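不锈钢为什么不爱生锈？

小朋友，你家厨房里有没有一把勺子，用了好多年还是亮亮的？我家就有一把，比我家的猫年纪还大！可是我放在阳台上的那把旧铁铲，淋了几场春雨，到了四月就长满了红褐色的“雀斑”。都是金属，怎么差这么多呢？今天我就来讲讲这件事。

先说说铁锈是怎么来的。铁这种金属呀，特别喜欢和氧气交朋友。空气里有氧气，水里也溶着一点氧气。铁一碰到水和氧气，三个凑到一起，就慢慢变成了另外一种东西，这就是铁锈。铁锈又松又脆，像饼干渣，用手指一蹭就掉粉。外面一层掉了，里面的铁又露出来，接着生锈，一层一层往里啃，最后能把一根铁钉啃断。

那不锈钢呢？它里面大部分其实也是铁！（我小时候知道这个的时候，嘴巴张得老大。）不同的地方是，炼钢的师傅往里面加了一种叫“铬”的金属，这个字念gè，跟“各”一个音。铬也喜欢氧气，而且比铁还着急，它抢在前面跟氧气结合，在钢的表面铺上一层薄薄的膜。

这层膜有多薄？比你的头发丝薄一万倍还不止，眼睛根本看不见。可是它很密，水和氧气钻不进去，里面的铁就安安稳稳地待着。

更神奇的是，这层膜会自己长好。你拿叉子在不锈钢锅上划一道，膜破了，露出来的铬马上又和空气里的氧气结合，把口子补上。就像你膝盖擦破了皮，过几天会长出新皮一样，只不过它快得多。

所以，凡是常常要擦要洗的地方，大人都爱用不锈钢：食堂的台面、医院的托盘、厨房的架子，还有牛奶厂里那些大罐子。
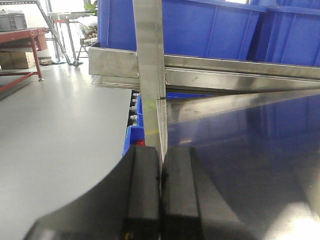
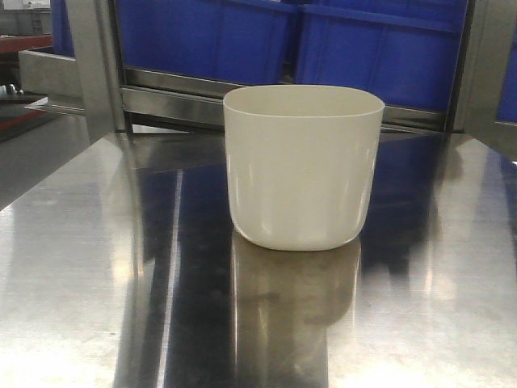

不锈钢做的架子和桌子。

再问你一个问题：为什么有的不锈钢亮得能照见人，有的却灰蒙蒙的？

这跟表面平不平有关系。光打在很平很平的表面上，会整整齐齐地弹回来，你就能看见自己的脸。要是表面有许多细细的纹路，光就朝四面八方乱跑，看上去就是一片柔柔的灰白色。工厂里把钢磨得越细，它就越像镜子。你可以找一把勺子试试，看看凹的那面，你的脸是倒过来的！再翻到背面，脸又正了，还变得胖胖的。我每次吃汤圆都要照一照。

那不锈钢是不是永远不会生锈？也不是哦。它怕盐。海水里、咸菜汤里都有盐，盐里有一种小东西叫“氯离子”，专门找那层膜上薄弱的地方下手，时间长了能钻出一个个小坑。要是把咸汤在不锈钢锅里放上好几天，锅底就可能冒出小斑点。还有，用钢丝球使劲刷锅，铁屑留在上面，铁屑自己生了锈，看着就像是锅生锈了，锅可冤枉啦。

最后教你一个小实验，要请大人陪着做。找一枚普通铁钉、一把不锈钢勺子和两个杯子。杯子里都倒上一点水，水不要没过铁钉和勺子，让它们一半泡在水里，一半露在空气里。把杯子放在窗台上，每天早上8点去看一看，连着看9天，把看到的颜色画在本子上。

做完记得把水倒掉，洗洗手。铁钉尖尖的，让大人来拿。对了，你还可以再加一个杯子，里面放盐水和另一枚铁钉，猜猜哪一枚先变红？我先不告诉你。

下回我想讲讲铜为什么会变绿，有的老房子屋顶是绿色的，那可不一定是刷的漆。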